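Search tickets

Ticket 615: Replacement fingers for gripper station, Prollodthorpe site
Opened by: Noreen Arain
Status: Awaiting budget approval

The station is in use for bottle and tissue handling. A second set of fingers is requested before May.

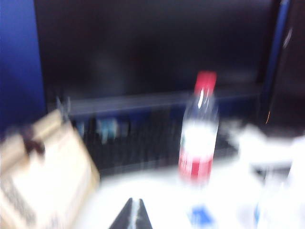

Verlow has quoted $219 per set. The request is for 2 sets — one to fit and one to hold as a spare.

Reply from Erasto Bakilana, 24 March 2021: Please confirm the part number with Kimaro before the order is raised.
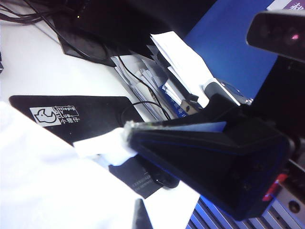 Shipping of $47 should be charged to the same budget line.

0 comments | 2 shares
Back to top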